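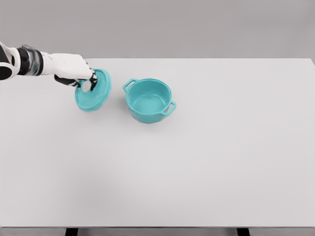 Lid task in sim, fingers on the knob, pot with its lid off.

August, 4.20 pm. Irach branch, lid-and-pot task, me driving, Kiran kibitzing.

Spent the morning on the grasp scorer. The old one treats the knob as a small lump and is very pleased with any pinch that closes on it. Whether the lid then hangs at a silly angle is somebody else's department, namely the placement planner's, and the planner assumes the lid is level because in 2 comments and a docstring I told it so. I have apologised to the planner.

Changed today:

Lid pose is now re-read after the grasp settles and handed to the planner as a hand-to-lid transform. Before, we used the transform from the grasp proposal, i.e. what we hoped for.

Added a tilt term to the scorer. Weight picked by waving a hand over the slider until the plots looked sensible. Urmila, if you are reading this, yes, I will do a proper sweep.

Collision margin between lid and pot handles split out from the global margin. With one number for everything, the planner either clipped the near handle or declared the whole tabletop unreachable and went home.

Overnight batch on the old scorer: 1,000 episodes, 325 of them thrown out by the planner before the arm moved at all. I had been reading those as grasp failures for nearly a fortnight. They are logged under the same code. They are now logged under different codes, and I have changed the dashboard label from "failed" to "failed (grasp)" and "failed (no plan)", a triumph of software engineering.

Contact is the other mess. The success check asks for lid centre within tolerance of pot centre, plus lid at rest. A hand parked on top satisfies both without any trouble. 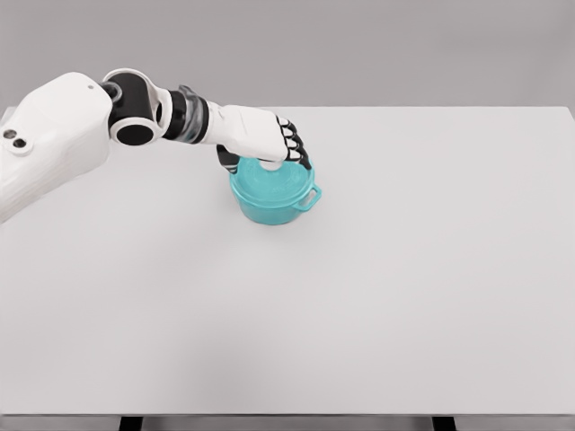
Same set-up, lid on the pot and the hand over the knob. Thumb at the left edge, lowest finger down past the rim on the right.

So a pose like that one scores full marks whether the hand has put the lid there or has yet to pick it up. Kiran's view is that the check should demand an open hand and a clear retreat before it says anything. Mine was that the reward would take care of it. Kiran asked which reward, and I looked, and there is no retreat term. Taking Kiran's view.

Also the finger reaching past the rim is close to the loop handle. The contact filter ignores anything between hand and pot body, a leftover from the Futomlow tests, where the pot was bolted down and could be leaned on all day. Filter off for this task. Expect the numbers to get worse.

Still to do:
retreat condition in the success check
rerun the batch with the same seeds, new codes
weight sweep (see above, Urmila)
ask Valtonen whether their hand model has the thumb limits we think it has, or the ones in the file
delete the docstring

Batch queued on the Wudside machine at 6.05 pm. Please leave it alone until it finishes, Kiran.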